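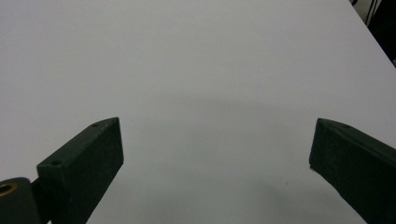 White tabletop, Skalberg Court Advice Point

Attending a hearing in a school theft case

Ronja Midtbø
A former bursar at Nygård School has been charged with taking 3,350 from the school trips account. My daughter's payments were among those affected. The first hearing is listed for Sat 14 June at Skalberg. May parents attend, and are we expected to bring our receipts?

Birger Sjöberg
First hearings at Skalberg are normally open to the public. The court may close a hearing where a child is to give evidence, and a notice is then placed on the door. You are not required to bring receipts unless you have been called as a witness. Please keep the originals and give copies to the investigating officer, quoting the case number. A claim for repayment is made on a separate form, which the court office will supply on request.

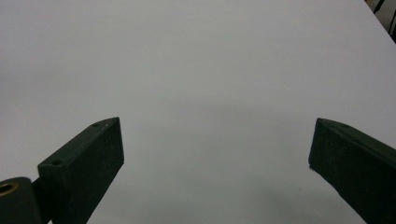
Page last changed: June, revision 3

Nurard
We had a similar matter at our school. We were owed 1,413 and it was repaid after two hearings. I do not recall which form was used. Telephone the court office before you travel, as the listed time may change.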